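Subject: Re: [shoptalk] Anybody make it to the open day?
From: Oskari Vainio
Date: October 27, 2022

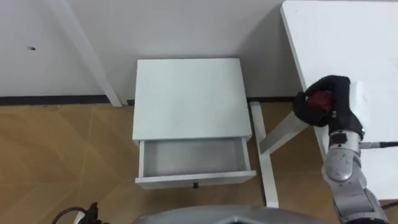

Robot's-eye view at the Stendar open day: drawer open, red thing in hand.

Tapio Väisänen wrote:
> Did anybody on the list get over to the Stendar open day in
> Jendbridge? I had it on my calendar and then the furnace guy
> could only come that same morning, so I missed the whole thing.
> I'd like to know a) whether the arm demo was live or canned,
> b) whether they let regular people ask questions, and c) if it's
> worth the drive when they do the next one. Last time I went to
> something like that it was a slide show and a cookie.
>
> Tapio

Hi Tapio, hi all,

I went! Sorry about your furnace. Let me take your questions more or less in order, though I'll wander.

a) Live. Very live, in fact, because I watched it go wrong a couple of times and they just left it running and talked us through it. The job was tidying up: pick something off a table and put it in the drawer of a little white nightstand. I know, I know, we've all seen arms stack blocks. But standing there watching it is different, and I got a lot more wrapped up in it than I expected to. The picture at the top is what the robot sees from its head camera (they had it up on a big monitor next to the demo, and they were happy to send copies to anybody who left an email address). It's got the red thing in its fingers and the drawer is standing open and empty. I want to say the red thing is a ball, but the woman next to me was sure it was a plum, and from that view I can't settle it.

What surprised me was how awkward the robot's own view is. Look at how much of the space between the hand and the drawer is taken up by the table leg and that slanted brace. I'd have moved the table! I asked about it and the fellow running the demo said they leave furniture where it is on purpose, since people's bedrooms aren't laid out for robots either. Fair enough. On one of the tries I watched, the arm swung over, stopped short of the leg, thought about it for what felt like forever, backed up and came around higher. Got a round of applause from the kids.

The fingers are covered in black fabric with padding, which I liked a lot. Everybody on this list who has crushed a ping-pong ball with a bare metal gripper (me, in March, twice) will see why. I asked where they get the covers and he said they sew them in house and go through them pretty fast. The knob on the drawer is one small dark round thing, and he told me the opening part took them longer to get right than the picking up part did. I believe it. I've fought with drawers like that myself.

b) Yes, questions all day long. They ran the demo in groups of 17 and you could hang around after your turn if you stayed behind the tape. I must have stayed for 4 groups before my wife came and found me. Somebody asked how many practice runs it took and the answer was 2,000, which got a whistle from the back. Somebody else asked what it costs and got a very polite non-answer.

There was also a short talk by a person from Oyelaran, who do the software side if I understood it right. It was fine but the room was hot and I was at the back and missed most of it. If anyone else was there and took notes, please post them. And Alladham had a table with used motors and connectors, cheap. I came home with a bag of stuff I don't need and one encoder I do.

c) I'd say go. It's 38 miles for me and I'd do it again tomorrow. Park on the far side of the building, the front lot was full by the time I got there and I ended up walking from the feed store. Bring your own lunch too - there was coffee and that was it, so you would not even have gotten your cookie.

They didn't have a date for the next one. There was a sign-up sheet for announcements and I put my name on it, so I'll forward whatever comes. If a few of us want to go together I've got room in the van for people and one medium-sized dog.

One more thing, Tapio, I still have your bench supply. Do you want it back before the next meeting or can I hang on to it until I've finished the wrist rebuild?

Oskari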